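Print this page
E-mail this page

Sarıgül Neighborhood Compost: Progress Report to the Rusta Fund

We have a lot to tell you, and most of it is good! When we last wrote, the bins behind the Sarıgül market were built but half of them stood idle. All seven are now in use, and the two oldest have been emptied, sifted and filled again.

Household sign-ups went better than we had planned for. The first leaflet brought in mostly people who already gardened (we love them, but they were coming anyway). The second one, which Ertuğrul Demirtaş rewrote with much shorter sentences and a map, reached the apartment blocks along the canal, and those families now bring in the bulk of our kitchen scraps. Ekrem Akyol has moved the evening drop-off to 7 p.m. so people can stop by after work.

The trouble this period was moisture. Fruit and vegetable peelings came in faster than we could find dry material to go with them, and bin four turned sour and had to be dug out by hand. Ozan Karakaya spent three mornings on it and deserves a medal. We now keep dry leaves under a tarp beside the bins, and three shops on the market street save their plain boxes for us. Tape and labels come off first, then everything gets torn up.

Spending is on track except for the screen. The Cladik sifter we budgeted for was out of stock, so we bought a plainer model and put the difference toward a second thermometer and a better lock. Receipts are with Cengiz Saraç, who can send copies.

Finished compost has gone to the school beds and the rose garden. The school would like up to 10 sacks more before planting, and we think we can manage it if the weather stays mild.

Still open: the water tap (the permit has not come through), and a winter plan for the canal-side collection point, which floods. 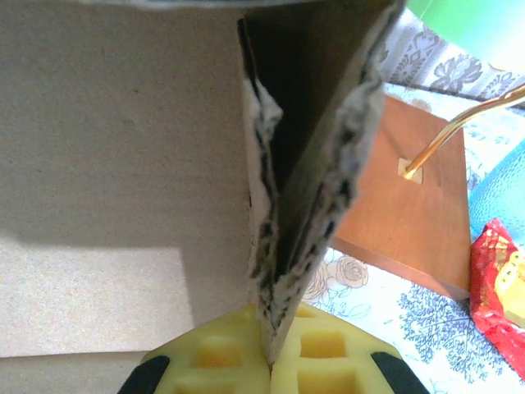
MUNPORT, January

For the next period we are asking for no change to the budget. We would like to move the sign printing money to the tap, if you agree, and would be glad of an answer before the spring order goes in. Come and see the bins any time!

Güven Erdem
Project lead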